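오베이다트 플랜트서비스(Obeidat) 설비기획실
자동화 설비 도입 기획 담당자 및 현장 자문 참여자 모집 공고

오베이다트 플랜트서비스 설비기획실은 배관 정비 작업의 자동화를 위한 설비 구매 계획을 수립하고 있으며, 이에 따라 예산 편성과 사양 검토를 담당할 계약직 직원 및 현장 자문 참여자를 아래와 같이 모집합니다. 관심 있는 분들의 많은 지원을 바랍니다.

공고일: 2022년 12월 23일
모집 부서: 설비기획실 자동화도입팀
근무지: 플렌드스테드(Plendstead) 정비동

1. 모집 분야 및 인원

가. 설비 도입 기획 담당(계약직) 두 명
나. 현장 자문 참여자(비상근) 여섯 명

기획 담당의 계약 기간은 12개월이며, 평가 결과에 따라 연장할 수 있습니다. 현장 자문 참여자는 별도의 고용 계약 없이 위촉 형식으로 활동하며, 회의 참석 및 서면 검토에 대하여 당사 규정에 따른 자문료를 지급합니다. 두 분야에 중복하여 지원할 수 없습니다.

2. 사업 개요

본 사업은 밸브 개폐, 표찰 부착 및 확인, 소형 부품 취급 등 정비 인력이 수작업으로 수행하는 업무 가운데 로봇 팔에 맡길 수 있는 범위를 정하고, 그에 필요한 설비의 구매 시기와 규모를 결정하기 위한 것입니다. 지난 11월 내부 심의에서 장비를 일괄 구매하는 방안은 보류되었으며, 시뮬레이션 검토를 먼저 마친 후 단계별로 예산을 집행하기로 하였습니다.

검토 대상 작업은 모두 19개 항목입니다. 항목별로 필요한 그리퍼 형식, 작업대 규격, 안전 설비 및 유지보수 비용을 산정하여 구매 요구서에 반영합니다. 밸브 표찰 작업의 경우 핸드휠이 달린 배관 조립체를 작업대에 놓고, 그리퍼가 번호 표찰의 가는 체인을 다루는 상황을 모의 환경에서 검토하고 있습니다. 체인과 같이 형태가 일정하지 않은 물체는 그리퍼 선정과 단가에 미치는 영향이 크므로, 기획 담당자는 해당 항목의 사양을 우선 정리하여야 합니다. 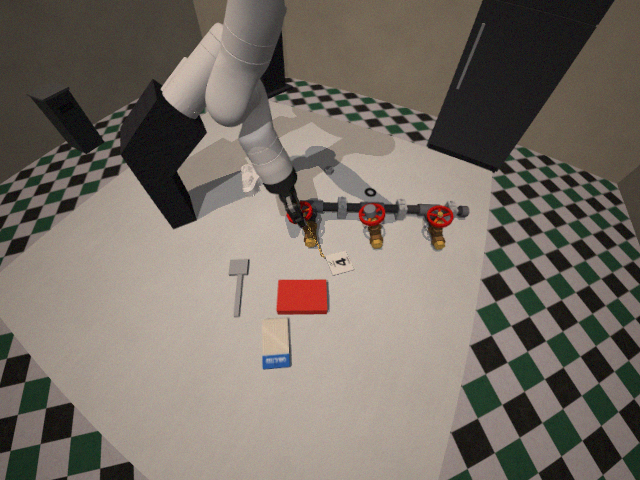 3. 담당 업무

가. 설비 도입 기획 담당
- 로봇 팔, 그리퍼, 제어기 및 부대 설비의 견적 비교와 예산안 작성
- 구매와 임차 방식의 총소유비용 비교
- 시뮬레이션 검토 결과에 따른 구매 사양서 수정
- 공급사 스토덱스(Stodex) 및 페틱(Fetik)과의 기술 협의, 회의록 작성
- 예비품 목록과 연간 유지보수 계획 수립

나. 현장 자문 참여자
- 작업 항목별 실제 절차와 소요 시간에 대한 의견 제출
- 모의 작업 영상 검토 및 누락된 공구, 부품, 안전 조치 지적
- 설비 반입 동선과 설치 공간에 대한 현장 확인

4. 지원 자격

기획 담당은 기계, 전기, 산업공학 또는 이에 준하는 분야의 학사 학위 소지자로서 설비 구매 또는 생산기술 업무 경력이 2년 이상이어야 합니다. 영문 사양서를 읽고 검토 의견을 작성할 수 있어야 하며, 로봇 시뮬레이션 프로그램 사용 경험이 있는 분을 우대합니다.

현장 자문 참여자는 배관 또는 밸브 정비 실무 경험이 있는 분이면 학력과 관계없이 지원할 수 있습니다. 로봇에 대한 사전 지식은 요구하지 않습니다. 다만 공급사와 고용 또는 거래 관계에 있는 분은 참여가 제한됩니다.

5. 근무 및 활동 조건

기획 담당의 급여는 당사 계약직 보수 기준에 따르며, 경력을 감안하여 협의합니다. 공급사 시연 참관을 위한 출장이 있을 수 있고, 출장비는 별도로 지급합니다. 현장 자문 회의는 플렌드스테드 정비동에서 개최하며, 참석이 어려운 경우 서면 의견으로 대체할 수 있습니다. 검토 과정에서 제공되는 견적 금액과 사양 자료는 외부에 공개할 수 없으며, 선발된 분은 활동 개시 전에 비밀유지 서약서를 제출하여야 합니다.

6. 제출 서류

- 지원서 및 자기소개서(당사 양식)
- 경력증명서 또는 정비 실무 경험을 확인할 수 있는 서류
- 최종 학력 증명서(기획 담당에 한함)
- 설비 예산안 또는 구매 사양서 작성 사례 1건(기획 담당에 한함, 기밀 사항은 삭제 후 제출)

7. 전형 절차

기획 담당은 서류 심사, 실무 과제, 면접의 순으로 선발합니다. 실무 과제는 가상의 견적서를 비교하여 구매 의견서를 작성하는 방식으로 진행하며, 세부 사항은 서류 합격자에게 개별 안내합니다. 현장 자문 참여자는 서류 심사와 전화 면담으로 선발합니다. 면접은 자동화도입팀장 아슈윈 포두발(Ashwin Poduval)과 구매예산 책임자 수바라오 순다람(Subbarao Sundaram)이 주관합니다.

8. 기타 사항

제출 서류의 기재 내용이 사실과 다를 경우 선발을 취소할 수 있습니다. 적격자가 없을 경우 선발하지 않을 수 있으며, 제출된 서류는 관련 법령에 따라 반환 또는 파기합니다. 지원서 양식은 당사 채용 게시판에서 내려받을 수 있고, 접수는 같은 게시판을 통해서만 가능합니다. 모집 분야별 문의는 설비기획실 자동화도입팀으로 하시기 바랍니다.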